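Chapter 6
Knitwear: Folding, Resting, Storing

In this chapter
Why knits go flat and shirts go up
Working on a bed
The basic sweater fold
Thick hems, thick cuffs
Shelf, drawer or bag

Key words: crew neck, drape, felting, pilling, rib, shoulder bump

6.1 Start with the heavy stuff

Chapter 5 was shirts. Woven cloth, sharp creases, hangers. Forget most of that now. A knit is loops, and loops move. Hang a heavy sweater by the shoulders for a winter and it grows - longer in the body, pointy at the shoulders, sleeves down past the knuckles. Students on the Truteldale household course bring these in every January and ask if they can be saved. Sometimes. A wash and a careful flat dry will pull back part of the length. The shoulder bumps steam out, mostly.

Better not to get there. Fold it.

You don't need a table. Most people fold on the bed and that is what we teach, becuase it is the biggest flat surface in most homes and it's already at a decent height. Make the bed first, or at least pull the sheet smooth. Lumps underneath turn into lumps in the fold. No damp towels, no open makeup, no pets if you can manage it.

One garment at a time. Lay it out, neck away from you, and look before you touch anything. Is a sleeve caught under the body? Is there a roll along one side? Pull those out now. A sweater that goes into the fold bunched comes out of the drawer bunched.
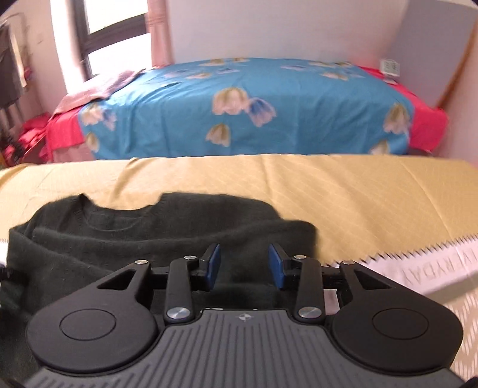

Reader comment on the first edition, from Toledo: I was taught neck toward me and face down, and I have done it that way for years with no trouble. Does it matter? My stack looks the same as the one my sister makes and she does it your way.

Fair point. The stack doesn't care. We teach neck away since the hem is then close to your hands and the hem is what you lift last. Face down is good too, in fact for most folds it is the one to use, and you will see it in step 1. Pick a direction and keep to it for the whole pile, or you will be turning things around all afternoon.

6.2 The basic fold

Long sleeves, round neck, medium or thick knit.

1. Face down, neck away. Smooth from the middle out with flat hands. Don't tug.
2. Left side in, to a line about halfway along the shoulder. Sleeve comes with it.
3. Bend the sleeve back down so it lies along the body. Cuff toward the hem.
4. Same on the right. The sleeves should lie side by side, not on top of each other.
5. Hem up to the middle. Then up again to just below the neck.
6. Turn it over. Neck on top, no sleeve showing.

If it's fat at one end, you stacked the sleeves. Undo to step 3.

Thin knits can take one more fold. Thick ones can't, they spring open.

6.3 Picking it up

Here is where good folds get lost. People grab one edge and lift. A knit held at a single point hangs in a long rope, all its weight pulling on a few loops, and the fold drops out of it. Once or twice does no harm. Do it every day with a heavy wool and you will get a pulled spot.

Slide a hand under. Other hand on top, lightly. Move it like a tray of something.

When you do have to pick up by one place - fishing a sweater out of a basket, say - take a good thick handful. Not the cuff, not the neck rib. Those are the parts that need their stretch.

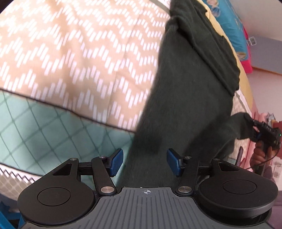

Cuffs and hems have a habit of rolling. Plain stockinette edges curl on their own, it is how the stitch works, and no amount of pressing will stop it for long. Ribbed edges behave better. For a curler, tuck the edge inside on the last fold and let the weight of the sweater hold it. Don't iron it flat, you'll crush the fuzz and get a shine on dark colors.

6.4 Pilling

Those little balls. Short fibers work loose, rub, tangle. Under the arms first, then the sides where a bag rubs. Soft and fuzzy yarns pill more than hard smooth ones. Comb or shave them off before you fold, garment flat, light hand. A lint roller gets hair and dust but wont do much for pills.

Try this
Fold the same sweater three times. Leave each one for an hour, then open it. Where are the creases? Write down which step put them there.

Turn to 6.5 for shelves and drawers. Bring one thick knit and one thin one to class.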